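A **dustpan** is a flat, open-fronted scoop into which dust, crumbs and other small rubbish are swept with a brush. It is usually sold together with a short-handled brush, and the two are known as a **dustpan and brush** or, in some households, a *hand set*. The pair is used for small messes on floors, stairs, worktops and tables, where a full-sized broom would be awkward.

## Parts

The body of a dustpan is called the scoop or tray. Its front edge, the *lip*, is laid against the surface being cleaned. The sides are raised to stop the sweepings from spilling out, and the back rises to meet the handle. The floor of the scoop may be flat, ribbed or shaped into a shallow bowl.

The handle may be short or long, straight or angled. Many have a hole near the end so that the pan can be hung on a hook or nail. On sets made to be stored together, the brush handle clips over or inside the handle of the pan.

## Materials

Early household pans were made of tinplate or sheet iron, often painted black on the outside. Enamelled pans followed, and were easier to wipe but chipped at the lip. Most present-day dustpans are moulded plastic. Metal ones are still made for workshops and for clearing ash from fireplaces, as hot embers will melt plastic.

Some plastic pans have a strip of softer rubber along the lip. This follows small unevenness in the floor and leaves less of a dust line, though it wears out sooner than the rest of the pan.

## The brush

The hand brush has bristles set along one side or around the end of a short handle. Stiff bristles suit stone, doormats and stair carpet. Soft ones are better for fine dust on smooth surfaces, which a stiff brush tends to flick into the air. Horsehair, coconut fibre and synthetic filament are the usual fillings.

## Use

The pan is held still with the lip down and the handle slightly raised, and the brush is drawn towards it in short strokes. A last thin line of dust is often left where the lip met the surface. It is dealt with by moving the pan back a little and sweeping again, or by wiping with a damp cloth.

On a tabletop the same method applies, with lighter strokes. Crumpled paper and tissue behave differently from dust: they are light and bulky, roll when touched, and may catch on the lip instead of passing into the bowl of the scoop. They are commonly nudged over the edge with the tips of the bristles, or picked up by hand. 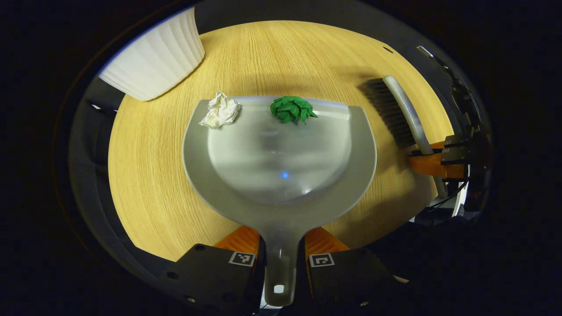
*This page was last changed on 2019-01-31.*

A light grey plastic pan with a raised lip and a long, straight handle, as used on the round table, is of a common household type. The two balls of paper, one white and one green, are resting at the front rim of the scoop. The brush has dark bristles and a curved handle in light grey.

A pan kept for tables and worktops is normally kept apart from the one used on floors. Where both are the same model, they are often marked with tape or bought in different colours.

## Manufacture in Barkthorpe

The town of Barkthorpe had a small trade in pans and brushes from 1873, when the Leclerc works opened beside the Grarkside road. The firm stamped its pans from tinplate and bought in brush heads from outworkers. A trade list issued by the works gives 830 dozen pans sold in a single year, most of them to ironmongers. The *Bevard* pattern, with a hooded back that covered half the tray, was its best-known line and was copied by other makers.

Marcelle Maillard's history of the works dates the change to plastic moulding to the last years of the firm, and describes the Bevard as "a poor pan to empty but a good one to carry".

## Care and storage

Plastic pans are washed in warm soapy water and left to dry before being put away. Hair and fluff are combed out of the brush with the fingers or an old comb. Brushes should be hung up or laid on their backs, as bristles left pressed against a shelf will bend and stay bent.

## See also

- Broom
- Carpet sweeper
- Crumb tray
- Hearth brush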